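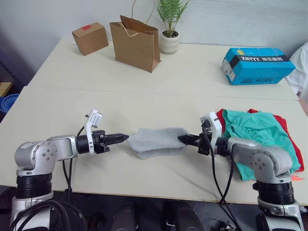
I quit buying clothes for a year and December was the last month of it, so I guess it's time for the big recap thread I kept promising. Grab a snack, it's long. The rule was simple: no new clothes, no thrifted clothes, no "it's for an event" clothes. Socks were allowed if a toe came through. A folded gray cloth on a big pale table is pretty much the color scheme I ended up with, by the way. Everything I own turns out gray if you wash it enough.

First thing, the money. I spent 1169 dollars on clothes the year before. I went back through my card statements with a highlighter and had to go lie down. A lot of it was Gruvbridge, who send me an email every single morning at 6 am and know exactly what they're doing (the coat was worth it, I will fight for the coat).

I slipped 3 times. Once was a swimsuit, because the elastic in mine gave up in public. Once was a pair of black pants for a funeral. The third was a Lilby cardigan with little pockets and I have no excuse, I saw it in a window and went in.

The hardest part was way earlier than I expected. Weeks two through five were awful! I'd be waiting for the kettle and my thumb would just open the Prudolero app all by itself. I deleted it. Then I started looking at it in the browser like some kind of raccoon. Then I logged out and couldn't remember my password, and that's what got me through spring.

Mending – okay, I got so into mending. I can do a decent patch now and a hem that stays up. I can't do zippers. I tried 2 and both of those jackets now live at my sister's, who can.
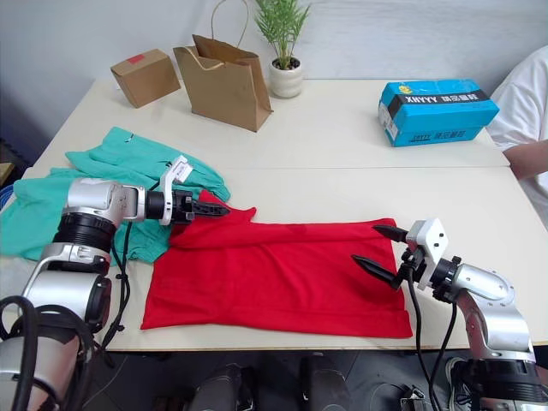

Red stuff gets its own load. Learn from me.

That one cost me four white tees and a pillowcase, all of them pink now. I wear the pink ones to bed and they've grown on me.

Laundry in general was a bigger deal than I figured. When you're not replacing anything you start reading the tags. Cold water for pretty much everything, inside out for anything with a print, and I barely use the dryer these days. My T-shirts stopped getting that twisty side seam thing. Also half the detergent. I was using SO much detergent.

People keep asking if I got bored of my outfits. Yes! By August I was so bored. I borrowed a green dress from my neighbor and wore it three weekends in a row and felt like a movie star.

What I'm buying now that it's over: one good pair of jeans, and bras. That's the list. There's a little shop by the train called Pai that does alterations and sells a few of their own things, so I'm starting there – if the jeans are a bust I'll report back.

Somebody asked about shoes. Shoes were never in the rules. Please don't look into the shoes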